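3.2 Table setting and object placement

The second part of the study looked at how people lay out a small set of everyday things on a table when the only instruction is to make the table look tidy. Earlier work on household order has mostly dealt with storage: what goes into which drawer, and how people sort items that have a fixed home. Open surfaces have received less attention. A table in daily use holds things that belong there, such as a plant, and things that have been put down for a while, such as a hat or a brush. We wanted to know whether people treat these two groups differently, and where on the surface each group ends up.

The trials were held in a ground-floor room at the Stoltummont site. The room was furnished as a mixed work and living space and was left in its everyday state between trials. Desks, chairs and storage boxes stayed where they were. We did not clear the floor or the walls, as we wanted the table to be tidied in a place that looked used. The table itself was white, with rounded corners, and could be reached from all sides. Participants stood at one edge of their own choosing and were free to walk around.

The objects fell into two groups. The decorative group was made up of small potted plants, both succulents and artificial flowers, all in white pots. The loose group was made up of soft or handled items with no clear place on a table. We kept the pots small so that each could be moved without effort, and we kept them the same color so that choices would not be driven by matching one pot to another. Figure 2 shows a table with items from both groups on it. 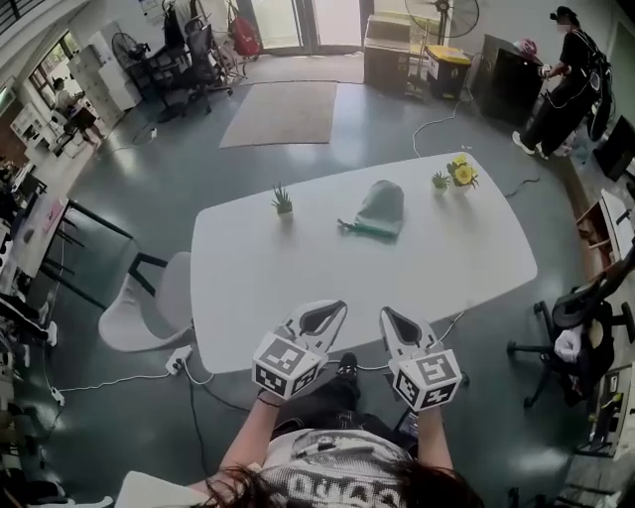 Figure 2. Succulents, artificial flowers and loose items on the white table.

In total we recorded 236 layouts from 37 participants. A layout was counted as finished when the participant said so. No time limit was given. Participants could move any object, stack objects, or leave them where they were, but could not take anything off the table. This last rule matters for reading the results. In a real home the easiest way to deal with a stray item is to carry it to another room, and several participants asked to do this.

Each finished layout was coded for three things: the distance of each object from the nearest table edge, the distance between neighboring objects, and whether soft items had been folded, flattened or left as they were. Two coders worked separately and then met to settle the cases on which they differed. Most of these cases were about cloth. A soft item that has been folded once and let go can look much like one that was never touched, and the coding sheet was changed after the first 6 sessions to allow an "unclear" entry.

The plants were the most stable part of the layouts. Participants tended to place them first and then work around them. The most common choice was a loose cluster near the center, followed by a row along the far edge. Flowers were often put behind or between the succulents. When asked, participants described the flowers as taller or brighter, and said that they wanted them to be seen. Few people gave a reason for where they had put the succulents.

Loose items showed more spread. Tools with handles were usually turned so that the handle ran parallel to an edge, and this was true even when the item was far from that edge. Soft items were handled in one of two ways. Some participants folded them into a flat shape and set them near a corner. Others used them as a base and laid the tool on top, which they described as putting the work things together. The second approach freed more of the surface but received lower tidiness scores from the raters in Section 4.

The closest earlier result is from the Zeleke kitchen survey, where counters were judged tidy when a clear strip was left along the front edge. We found the same preference for an open front edge, although our table had no fixed front. Participants treated the side where they were standing as the front and kept it free. The few who walked around during the trial left a more even border on all sides.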